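Emptying and sorting plastic bottles: rinse, cap, label?
Home & Garden > Trash and Recycling
Asked by Ourania Vlachopoulos, 2019-05-24

I have a cream-colored bin that was supposed to hold a few bottles until I got around to them. It has been full of bottles since January. My household's view is that a bottle is dealt with once it is out of the hand of the person who drank from it, and my view is different.

So I have started sorting. One bottle at a time goes on the mat, I look it over, I decide its fate. The mat has ferns on it and the walls have strawberries, so at least the work is pretty.

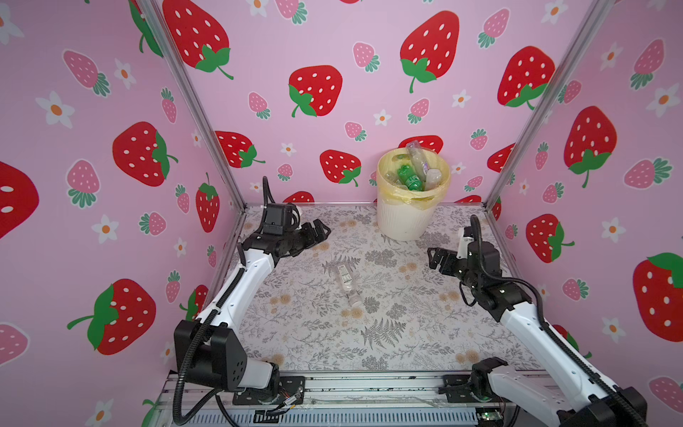

Three things I can't settle. Do the caps stay on or come off? Do I have to peel the labels, which are glued on with what I assume is aircraft adhesive? And what about the ones that still have something in them? I am not drinking it, and I am told I can't just pitch it in with the rest. Our hauler is Kurian, whose leaflet says "prepare bottles appropriately" and then moves on to lawn clippings.

Melina Moschos
Member, 1,989 posts

"Prepare appropriately" is a lovely phrase. I also prepare my taxes appropriately.

Caps first. Call Kurian and ask, since haulers disagree with each other and sometimes with their own leaflets. Mine (Pilter) wants them screwed back on after emptying. My sister's wants them off and in the trash. We have stopped discussing it at dinner.

Labels: leave them unless you're told otherwise. I spent most of a January peeling every one with hot water and a butter knife, then learned that my hauler didn't care. I had a very clean butter knife.

Liquid is the one I'd be strict about. Anything milky gets emptied and rinsed the same day, with cold water and a good shake. Leave it a week in a warm room and you'll find out who your friends are. If the label isn't in a language you read, don't spend the evening on it. What you're after is the resin mark, a number inside a little triangle, and it's usually molded into the base.
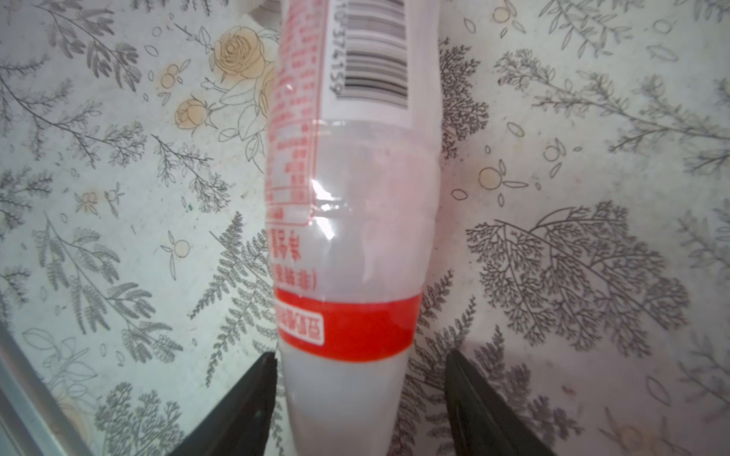 Water bottles can go straight in once they're drained. Keep a second container for the ones that need rinsing, or they'll sneak back in with the good ones and you'll be sniffing your way through the whole bin again. I use an old 750 ml measuring jug to fill them for rinsing. A splash does it. They don't need a bath.

pilterfan4

just crush them, you get way more in the bin. caps off first or they fight back

Ourania Vlachopoulos

Called. I was on hold long enough to sort three more. Caps on, labels on, emptied and rinsed, and please don't crush them, so sorry to pilterfan4. The woman on the phone said the leaflet is being rewritten. I asked when and she laughed.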